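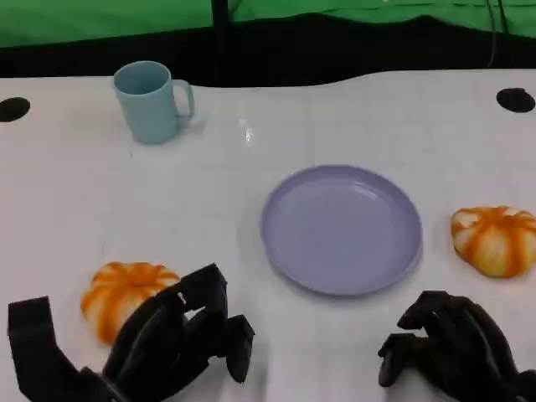 Search this notebook Search

June, after lunch

Paste trials, continued. The wheat paste I made up in the morning has settled into something I quite like, so I'm writing it down properly before I forget what I did, which is what happened with the last good batch (I have a page that says "same as before but a bit longer" and I could weep).

The flour is the plain Toivonen, sieved twice, and the water from the filter jug. I soaked it cold for most of an hour and then cooked it very gently, stirring all the time, until it went from milky to that greyish, slightly see-through look and started to drag on the spoon. I kept it going for 23 minutes after that point. It seemed an awfully long while and my arm complained, but the shorter batches have all gone lumpy on me once they cooled, and this one pushed through the sieve like custard.

Tried it first on offcuts of the Kirero tissue and then, feeling brave, on the spine of the parish cookery book. It brushes out beautifully thin. The tissue stretched a little across the grain as it always does, and I had to lift one strip and lay it again near the tail, but it forgave me. The old animal glue underneath came away with a poultice and a bone folder, apart from a stubborn patch by the second sewing support, and I've left that alone for now. I'd sooner live with a bit of old glue than go through into the folds. 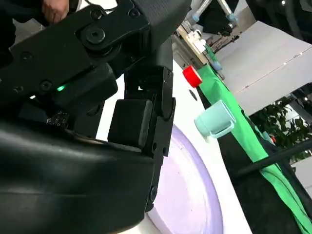

Fenna Kramer
Binder and paper repairer

The cookery book itself is a dear thing, nearly 400 pages and every one of them splashed with something. Wumpini Mensah asked me how much of the staining we ought to take out, and my feeling is hardly any. The gravy on the suet pudding page is part of the book by now. I'll surface clean with the soft sponge, mend the tears that are going to travel, and leave the rest. Wumpini, if you disagree, do say so before I start on the second half, as I'm quite open to being talked round on the title page, where the brown ring does sit right over the printer's name.

Boards: the originals have warped outwards and the lower one has split at the corner. I ran a little thinned paste into the split with a palette knife, closed it up between silicone paper and put it in the Trevus press, only nipped, not screwed down hard. To be looked at in the morning and not before! I know what I'm like.

The Plako cloth arrived and the blue is greener than the swatch card. Held it against the old covering by the window and I think it will tone down nicely once it's pasted out, but I want to see a test piece dry first. Somebody please remind me to order more unbleached thread, the thicker one, because I used the end of the reel on the hymn books.

Paste keeps in the cold cupboard, in the jar with the cloth lid. If it smells sour, throw it out and make fresh.

Still to do: guards for the first section, new endpapers (cut long grain this time, Fenna), and the label, if I can find where I put it.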